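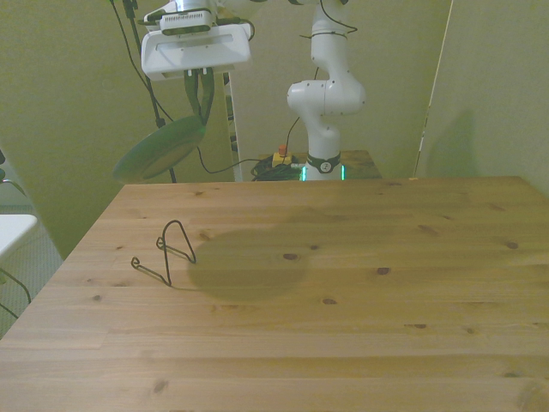 Valente Household Reuse Service @ValenteReuse
Posted by Laurinda Nogueira, Public Information Office · Friday, 9:15 a.m.

1/ The Valente Household Reuse Service will change the way it accepts and places donated furniture beginning in January. This thread sets out the new arrangements for residents of Werkach, Prindach and Belley. Please read it before bringing an item to either depot.

2/ Last year the service placed 2,557 pieces of furniture with local households. Tables, chairs and bed frames made up the largest share. Demand for small dining tables was higher than supply in every month, and 107 households were still on the table list when the year closed.

3/ The present system asks donors to drop off items during open hours without an appointment. It has served the area well, but the Werkach depot now fills by midmorning on most days and donors have been turned away at the gate. We regret the trips that were wasted.

4/ From January, all donations of large furniture will be made by appointment. "Large" means anything that one adult cannot safely carry alone. Smaller items, including lamps, stools, kitchenware and picture hangers, may still be left at the counter during open hours.

5/ Appointments can be made by phone, at the counter, or by mail using the card enclosed with your water bill. Online booking will follow when testing is complete. We will announce the date on this account and on the notice boards.

6/ What we accept: solid wood tables and chairs in stable condition, bed frames with all slats and hardware, chests of drawers, bookcases, and metal shelving. Knots, light scratches and uneven color in the wood are no bar to acceptance. Pine in particular darkens with age, and most of our recipients do not mind.

7/ What we cannot accept: mattresses, upholstered items without a fire label, glass tops with chips, cribs of any age, and anything that has been stored outdoors. Staff at the gate have no authority to make exceptions, and we ask that you do not press them to.

8/ Please remove personal papers from drawers before your visit. Papers found at the depot are held for 21 days and then shredded. Keys, jewelry and photographs are logged and kept longer. Call the Prindach office if you believe you have left something behind.

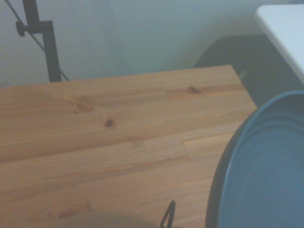
COLLECTION FROM YOUR HOME

9/ Home collection remains free for residents who are over 70, who have a disability, or who are moving out of public housing. Other residents may request collection for a fee. The fee has not changed.

10/ The crew consists of 2 people and a van. They can carry items down one flight of stairs, or more where there is a working elevator. They are not able to take furniture apart. If a table has to come through a narrow doorway, the legs should be off and the bolts taped in a bag to the underside of the top before the crew arrives.

11/ Collections in Belley will be made in the afternoon only, as the morning parking rules on Mill Street do not allow the van to stop. Residents of the upper streets will receive a call on the day to agree on a place to meet the crew.

12/ RECEIVING FURNITURE
The waiting list will be kept by type of item. Until now, a household that turned down a bookcase lost its place for a table as well. Many of you wrote to us about this, and we agree that it was unfair. Households already on the list keep their original date and do not need to apply again.

13/ When an item is offered, you will have three working days to reply. Messages will be sent by text and by letter. If you have changed your phone number since you applied, please tell us – most missed offers last year were the result of an old number.

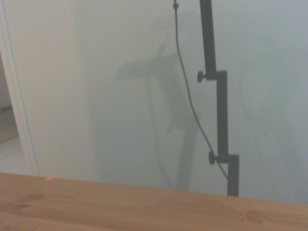 A relative, neighbor or caseworker may reply for you if you have named that person on your form. One signature is enough, and the form may be returned to any counter.

14/ All items are checked, cleaned and tightened before they are offered. We do not refinish or repaint. Recipients who wish to sand or oil a table at home can borrow tools from the Prindach depot for a week at no charge, against a small deposit.

15/ An information session will be held at the Werkach depot at 6:30 p.m. on the first Friday in January. Conceição Cordeiro, Director of Operations, will take questions. Interpretation in Portuguese and sign language will be available. The entrance on the yard side has a ramp.

16/ Replies to this thread are read during office hours. Please do not post your address or case number here. For questions about a pending application, call the Prindach office or visit either counter with your letter.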